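How to Strip an Old Desktop Tower Without Losing Your Screws or Your Temper

By Agathe Bailly
February

Somewhere in your home or office is a desktop computer that last did useful work when people still printed driving directions. It still has parts worth saving, and you can get at them with one Phillips screwdriver and a cup for the screws. Use a real cup. The lid of a jar is how I came to own a vacuum cleaner that rattles.

Unplug the tower, hold the power button for a few seconds, lay it on its side and take off the panel. Touch bare metal on the case before you touch anything green.

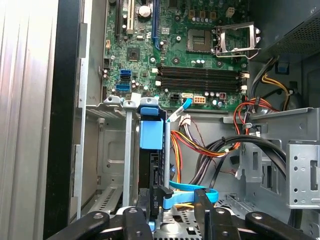
4 min read

Step 1. Take pictures of the cables

Do it before you pull any of them. You will be certain you'll remember where the light blue SATA cable went. Othmane Ouazzani was certain too, and he spent an evening with a Borkemex office machine that wouldn't find its own drive.

Step 2. Empty the memory slots

Push the clips at the ends outward and the sticks pop up. Hold them by the edges. If the slots are already bare, somebody got there before you, and they probably took the good stuff.

Step 3. Deal with the processor

The cooler comes off first, with a gentle twist if the old paste has turned to cement. Then unhook the lever, swing the bracket open and lift the chip straight up. On boards with pins in the socket, like the one I'm using, keep your fingers, sleeve and screwdriver well away from the gold part. Bent pins can be fixed with a needle and 13 years of patience.

Step 4. Unplug the power

Squeeze the latch on each plug and pull on the plug itself - never the wires. The big motherboard connector will fight you. Rock it slowly and keep your other hand flat on the board.

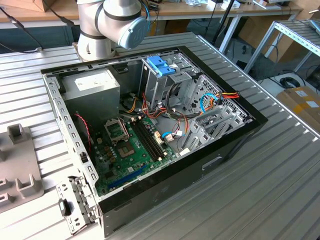

Step 5. Free the drives

Disconnect the data and power cables at the drive end, then look for the release on the cage. Plenty of cases have a colored plastic clip for this, and blue is popular. Some hide a screw as well, on the side you can't reach.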